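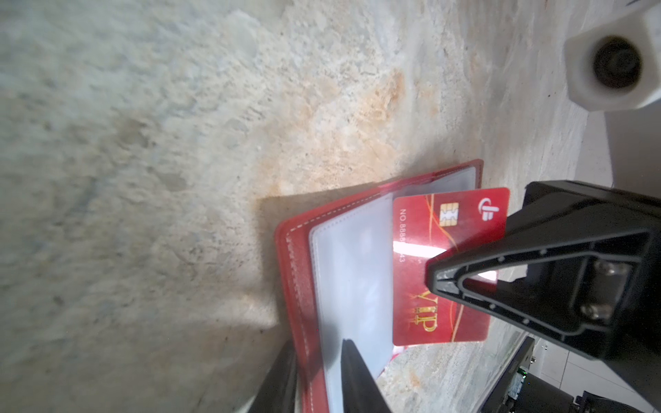

Wallet clear-out, a thread (1/10)

Home Posts Replies Media

Aurora Godinho
Okay so I finally started on the card holder. Red leather, white stitching, clear sleeves inside, bought in Seixas years ago and stuffed ever since. First one out is the big red VIP card with the gold chip. I do not feel very VIP, standing at the counter in socks.

2/10
The rule for tonight: if I haven't used it since last October, it goes in the shred pile. No sentimental appeals. Okay, two sentimental appeals.

3/10
Library card for Vutadcombe. I moved away from Vutadcombe! I still know the number by heart though so I guess that's appeal number one gone already.

4/10
Coffee stamp card, one stamp short of a free coffee, from a place that is now a phone repair shop. I had a small moment of silence and then ate a cracker.

5/10
Gift card, no idea what's left on it. Called the number on the back and sat through the entire menu twice — $2. Two dollars! I'm keeping it out of spite.

6/10
Duarte Valente just replied to ask why I don't put everything on my phone. Duarte, my phone died at the Nallbridge station with my ticket on it and I had to buy another one. Cards don't have batteries.

7/10
Tip for anyone doing this at home: the milky plastic sleeves hang on to things. Push from the bottom with your thumb and don't yank the top corner, I've bent a dentist card that way.

8/10
Speaking of, the dentist card has an appointment written on it for 5 September 2020. Did I go? My teeth have no comment.

9/10
Gym card. Moving on.

10/10
Final score: the VIP card stays in the front sleeve because it's pretty, insurance and bank behind it, library card at the back. Everything else is in a bowl waiting for scissors. The holder almost closes flat now — might wipe the leather down tomorrow if I can find the cream. Does anyone know if the stuff for shoes is okay on a wallet??

Back to top | Contact | Terms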